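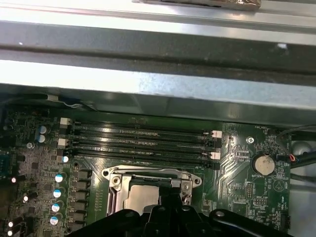 Motherboard with four empty memory slots; the processor socket lies directly below them.

Fitting and Removing Memory in a Desktop Computer

Workshop guidance sheet 32, Sokavar Repair Workshop. Last revised Nov 6, 2020.

Members using the benches at Sokavar are asked to read this sheet before opening a desktop computer. It applies to full-size machines in which the memory is held by latches at the ends of the slots. Portable computers are covered separately.

Before opening the case

Shut the computer down fully, switch it off at the wall and remove the power lead. Press the power button once and wait about 100 seconds. Lay the case on its side on a clean mat, and place all screws in a lidded tray. Wrist straps are kept in the drawer beneath the Sepp bench and must be clipped to bare metal on the case.

Finding the slots

The memory slots are long, narrow and parallel, and are usually placed close to the processor. In many cases a metal beam crosses the chassis near them. Check whether the beam limits access to the latches before starting. Where it is fixed by screws it may be taken out; where it is riveted, work from the open side and do not bend it. Sheet steel edges can be sharp, and thin gloves are recommended when reaching beneath them.

Cables running near the edge of the board should be eased aside by hand. They should not be pulled, and no tool should be used to hold them back.

Fitting a module

Open the latches. Some boards have a latch at each end of the slot and others at one end only. Hold the module by its short sides and match the notch in its lower edge to the ridge in the slot. If the two do not meet, the module is facing the wrong way or is of the wrong type. Press evenly at both ends until the latches close. Where two modules are fitted to a board with four slots, consult the maker's booklet for the correct pair.

The processor

The lever and metal plate around the processor socket play no part in memory work and are to be left closed.

Cleaning

Dust may be removed from empty slots with a soft, dry brush. Household sprays and damp cloths must not be used on the board.

Questions may be put to Urmas Zariņš at the Sivitz Road desk. Replacement latches and spare case screws are held in cabinet 128.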